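Equipment Planner (part time), Automation Group, Rindton

Posted in December
Place of work: Rindton, main building, with some days at the Amel workshop
Hours: 30 per week, start at 8:30 in the morning

Rindton is looking for a person who can plan and follow the purchase of equipment for our robot cells. Until now the engineers did this work between their other tasks, and the result was late orders, two quotes for the same part, and a spare parts shelf that does not match the list. We want to give this work to one person who likes it.

The project is called Prilinora. In it we teach robot arms to handle soft goods: bags, pouches, covers, folded cloth. We have 2 cells running at Amel and we must prepare the budget for the next ones. Most of our arms come through the supplier Awad, and the contract with them must be renewed before summer.

Your tasks

Keep the equipment plan for the coming year, with prices, delivery times and the name of the engineer who asked for each item.
Ask for quotes and compare them. The cheapest offer does not always win, but we must be able to explain why.
Maintain the spare parts list, now 260 lines long — many of them need a second look.
Book service visits so that both cells are never stopped in the same week.
Buy the test objects.

What the robots must handle

Test objects are a budget line of their own, and new colleagues often forget it. We keep a stock of 300 objects and replace the worn ones regularly, so you will spend a part of your week ordering ordinary household and travel goods.

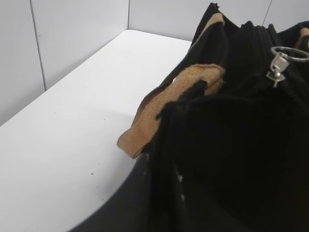 Choosing grippers and cameras goes better when the buyer knows the objects, so we expect you to visit the cells and look at the items on the table. A black bag with tan straps has several difficulties in one object: the fabric is dark and soft, one strap folds over itself in a crumpled loop, and the zipper pull is a small metal piece with a split ring on it. When an engineer asks you for a finer fingertip or a better camera for such an item, you should be able to judge if the request is reasonable.

What we ask from you

Some years of experience in purchasing or in planning technical equipment. You do not need to be an engineer, but you should not be afraid to read a data sheet.
Good order in spreadsheets.
Clear written English. Many of us are also not native speakers, so simple sentences are welcome.

What we offer

A permanent contract after the trial period, paid travel between Rindton and Amel, and a desk in a quiet room. Remote work is possible for 2 days per week, except when a delivery is expected.

To apply, please send a short letter and your CV to the Rindton personnel office, with the word Prilinora in the subject line. Please also tell us your earliest possible start date.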